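Rendley Automation Notes
24 December 2024

1/ Since our June revision of the cell rules at Rendley, I have had the same question from several sites: what has to be checked before a gripper is allowed near a container with a lid? Posting the short version so I can link to it.

2/ Scope. Small parallel grippers, light goods, bench height work. It does not cover guarded high-speed cells. Those stay under the Helta procedure and the risk assessment for the machine.

3/ Approach. Fingers fully open, tool axis square to the bench, speed held down for the last stretch. Both fingertips must clear the rim. If one tip overlaps the item in the wrist view, stop and re-centre before going lower. Do not close and hope the item slides across. 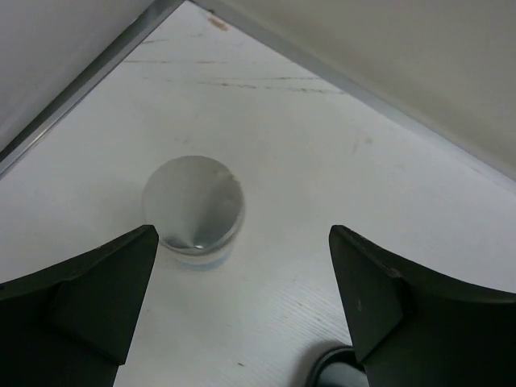
Wrist view over the bench: metal-lidded container by the left fingertip, open gap between the fingers.

4/ Shiny lids. Reflections move when the wrist moves. Do not take the brightest patch as the centre. Fit the rim, and reject the fit if less than half of it is visible.

5/ Surface. Scratches and small stains on a white bench can pass for edges or small parts. Record a reference view of the bare bench and renew it every 400 cycles. We had 687 false detections in one Bonsu trial before this went in.

6/ Neighbours. Anything else within reach of either finger goes in the model as an obstacle, including items only partly in view. A partial outline gets the larger margin.

7/ Fingers. Inspect pads at 2,000 cycles or at shift change, whichever comes first. Scuffs are logged. Cuts mean replacement.

8/ Logging. Keep the last wrist view before each close. Stirance stores it with the force trace by default; leave that on.

31 reposts 7 comments

Comments

Does the half-rim limit apply to square tins as well?

No, square tins need two full corners. It is in the annex.

We renew the bench view every shift. Simpler to audit.

Point 6 should be point 1.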